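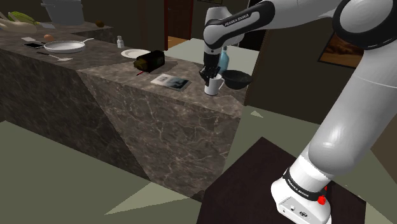

Teaching an Arm to Pick Up a Mug: Collecting Demonstrations in a Simulated Kitchen

Project report, Robot Learning Lab Course
Terkcombe College
Author: Chiyo Noguchi

1. What I wanted to do

When I signed up for the lab course I thought the fun part would be training the network. I was wrong, and I'm happy about it! Most of my term went into making the examples the network learns from, and I ended up liking that part so much that it took over the project. My original proposal had four weeks for training and one week for data. The final split was closer to the opposite.

The task is simple to say: the arm has to take hold of a mug on a kitchen counter and lift it clear. A person drives the simulated arm through the task, everything gets recorded, and a policy is trained to copy what the person did (this is called behavior cloning). If the examples are sloppy, the policy will be sloppy in the same way. My question for this report is which kinds of examples help, and what a first-timer should look out for while collecting them.

2. Setup

I used the lab's simulator build, which everyone calls Nelness, with the Franka arm model and its two-fingered gripper. Driving is done with a handheld controller. I wrote a small recording tool on top and named it Purkow. It saves the arm's joint positions, the gripper command and the camera views at every step, and it lets you throw an episode away with one button. Please build that button first if you do a project like this. I added it in week two and I wish I'd had it on day one.

Each episode starts with the arm in its rest pose, shifted a little at random. The mug also moves between episodes, and so do the things on the counter with it. I wanted clutter from the beginning. A clean counter would have made my numbers look better, but a kitchen doesn't look like that and I would only have had to redo the work later.

3. Choosing a grasp

There are several sensible ways to take a mug: across the whole body, by the handle, or by the rim. I tried all of them for an afternoon. The handle grasp looks great when it works, but you need to know which way the handle points and turn the wrist to match, and my driving wasn't good enough to do that the same way twice. Grasping across the body needs the gripper to come down low with a finger on each side, so anything standing close to the mug gets knocked. The rim grasp needs space for one finger outside and uses the inside of the mug for the other.

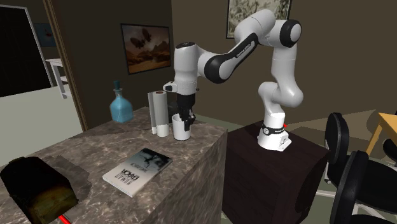
Clutter decided it for me. I had placed tall objects right up against the mug in a lot of the layouts, and those were exactly the ones where my body grasps went badly. With the paper towel roll immediately to the left of the cup, as in this layout, coming straight down and closing on the rim is so much easier to plan than trying to fit the gripper around the outside. The wrist points down the whole way and you mostly have to worry about position. Flat things like the paperback at the front of the counter are no trouble for the fingers at all, although I kept them in because the policy should see them and learn to ignore them. From then on every demonstration used the rim.

One thing I had to be strict about was the side of the rim. At first I took whichever side was closest to the gripper at that moment, which felt natural to me as a driver. When I trained a quick test policy on those episodes it hovered over the middle of the mug and came down with both fingers inside. I think it was averaging two different habits. I rewrote my instructions to myself (pick the side with more free counter next to it, every time) and recorded the whole batch again. It hurt a bit, but the hovering went away almost completely!

4. Recording and sorting

I recorded 356 episodes with the new rule. After sorting, 319 were left. The rest went for ordinary reasons: I bumped something on the way in, I paused too long in midair, or the mug slipped during the lift. I also threw out a few where the grasp held but I had needed a strange wiggle to get there. Dr. Okabe, who supervises the course, asked whether I was being too picky, and it's a fair question. I'd like to test it by training once with the wiggly ones put back.

Sorting was done by watching every episode back. I started with the room view only, and that was a mistake. From across the room a good rim grasp and a finger resting on top of the rim can look nearly the same.

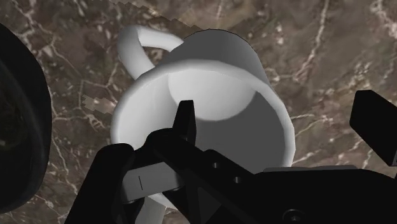
The wrist camera became my favorite view for checking. I tagged each episode with where the fingers were at the moment of closing, and up close that takes a second or two to read. Here one finger is just inside the rim and the other is against the outside, with the wall of the mug between them, so it gets the tag "straddle". The handle is well off to the upper left, away from both fingers, and I tagged that as well, since a finger that lands on the handle gives a crooked lift. You can also spot texture glitches from this close, like the blocky patch on the marble just above the handle. I worried that the network might latch onto those, but I haven't found any sign of it so far.

5. Training results so far

I trained two policies with the same settings. One saw 200 episodes chosen at random from the sorted set, and the other saw all of them. The smaller one already reaches for the right place most of the time, which made me jump out of my chair the first time I ran it. It has trouble in the layouts where the mug stands near the back of the counter, and it tends to close the gripper too early. The policy with the full set is calmer on the way down and closes later. Both still fail if the mug is partly behind something in the room view.

I haven't run enough trials to give success rates I would stand behind, so I left them out of this version. They will be in the poster in March.

6. If you want to continue this project

Record in short sessions. My driving got visibly worse after an hour, and the discarded episodes bunch up at the end of long evenings.

Write your grasp rule down before you record anything, and tape it next to the screen.

Keep the episodes you throw out. I have mine in a separate folder with the reason in the file name, and I already want them for the pickiness test.

The Purkow code and my tag list are in the course folder, along with the layout files. The next thing I'd try is a second driver, with the same rule and the same layouts, to see how much of what the policy learned is the task and how much is just me.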